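OK, I need to talk about sourdough rye, I just finished my fourth loaf in two weeks and I am so happy with it!

1/ Started from Dougal Laing's old recipe, the one he used to hand out at the Gidham market. Dark rye, a spoon of molasses, caraway if you like it (I really like it).

2/ The big change was time. I used to rush the starter. Now it gets a full night on top of the fridge and the crumb is so much softer, I could eat it plain.

3/ Water temp matters more than I thought! I go for 104 F in the morning mix. Any cooler and my kitchen makes everything crawl. 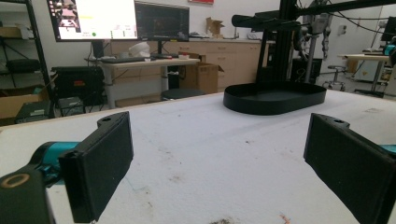 White tabletop, scuffs and all.

4/ Bake with the lid on for 30 minutes, then lid off until it smells like toast and you can't stand it anymore. Let it cool all the way. I know. I cut one early in June and it was glue.

5/ Archie Lamont asked about seeds. Yes! Sunflower, toasted first, 60 grams in the dough and a few more pressed on top before the last rise.

6/ Next up is a rye and potato loaf, a neighbor in Flarkow swears by it. If you have a good one, send it over, I have so much starter to use up!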